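Projects | Reports | Workshop Hours | Contact
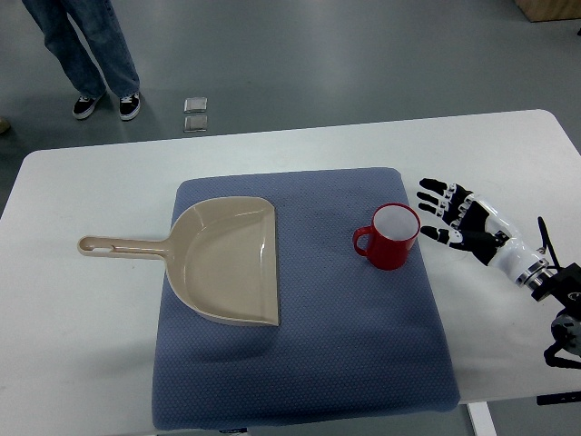
Arm and hand build: progress report, March

Submitted to the Sendeo small grants program by the Plustard shared workshop.

Work done

The right arm is mounted and the hand is wired. We spent most of the period on the wrist, where the first coupling had play in it. The replacement came from Drererby and took 17 days to arrive. Cable routing past the wrist still needs a proper clip.

Grasp trials are done on household items at table height. The current set includes a dustpan and a red mug, laid out on a padded cushion. The cushion gives under a load, so the hand controller can't assume a hard surface at a fixed height. For the mug we are using a grasp with the fingers over the far side of the rim and the thumb on the near side.
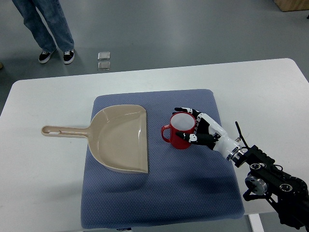 The plan calls for 100 logged trials per item before we change anything in the finger timing. The mug comes first. The dustpan will follow, and we expect its flat shape to be harder.

Spending

Of the $4,000 award, $800 is left. The motors cost more than we budgeted and the mount cost less. We ask to move the remaining money from the tools line to spare finger joints.

Next period

- Finish the mug trials
- Fit a cable clip at the wrist
- Write up the mount drawings so other members can build one

The left arm is on hold until the spares are in.

Share | 2 comments

Recent reports
Butt lathe repair: final report
Dust collection, second stage
Arm and hand build: parts list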